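4. What the service delivers in practice

4.1 The offer

Teller sells its household package, Sistum, as a monthly service and not as a machine. The customer pays for loaded and unloaded dishwashers; the supplier brings the robot, the software and the staff to keep both running. The sales material promises "hands-off kitchen work from day one." We had our doubts about that wording when we signed the trial agreement in March, and the four weeks that followed did little to remove them.

The supplier's headline figure is 2,115 completed item transfers. We asked for the logs behind it and received 1,358 entries that could be matched to a start and an end time. The rest had been merged from an earlier kitchen with a different rack, and we leave them out. Of the matched entries, 110 concern bowls. That is a small share for a class of object found in every home, and it happens to be the class on which the service does worst.

Part of the trouble is plain geometry. A bowl with a wide, curved wall gives a finger very little to hold, and the rack wires behind it limit where the finger can go. Figure 4 has three panels, all from the same kitchen. Panel (a) is a wrist view: a light gray finger and the black bellows at its base lie close along the outside of a tan bowl, with the rack and two of its wheels behind.

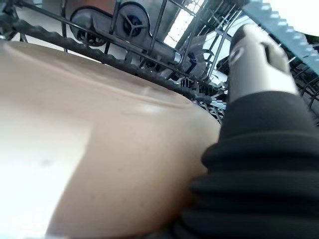 4.2 Hand and sleeve

The hand is the part of the package that Teller talks about most. The brochure calls it "kitchen-ready," a phrase with no test behind it that we could find. We asked what standard had been applied and were sent a second brochure.

Our own concern is with coverings. Any sleeve worn near food and water has to be cleaned, and ribbed material is harder to wipe down than a smooth shell. Panel (b) shows the dark, finely ribbed covering on the back of the hand, below silver knuckle sections and black fingertips. Looser dark fabric lies closer to the wrist camera and takes up much of its view. Whether that matters depends on how far the software leans on this camera for the final approach - a question the supplier did not answer in writing.
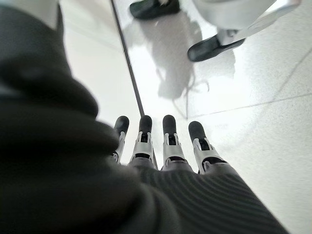

4.3 Fit with an ordinary kitchen

Sistum is offered for "any modern kitchen." The fine print asks for clear floor in front of the appliance and a door that can stay open for the whole job. Mocanu, the installer contracted for our site, added conditions of its own on lighting and cable routing. None of these is unreasonable. Together they rule out a good many galley kitchens, and the customer learns of them only after the site visit has been paid for.

The working area in our trial was generous by comparison. Panel (c) gives the head view, with the sink set into a white counter, the open dishwasher at the right holding a white plate and a beige dish, and the robot's legs and one hand over gray tile. Results from a layout like this should be carried over to tighter rooms with care.
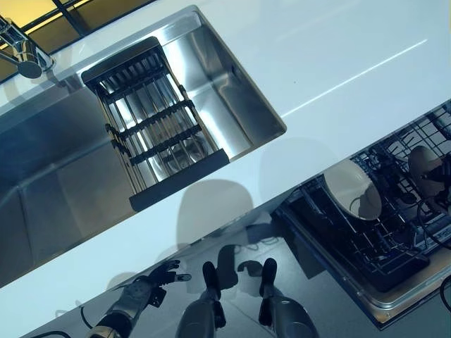 Does the monthly fee cover a change of rack or dishwasher?
Only the first one. Under the Irallow support plan, which is sold separately, later changes are billed as a new site visit, and the supplier may pause the service until that visit has taken place.

4.4 Reading the supplier's numbers

We would treat the published total as a count of attempts that the software marked as finished. It says nothing of how long each took or whether a person had to step in. Until those two items are reported next to it, we see no sound basis for comparing Sistum with a paid hour of human help.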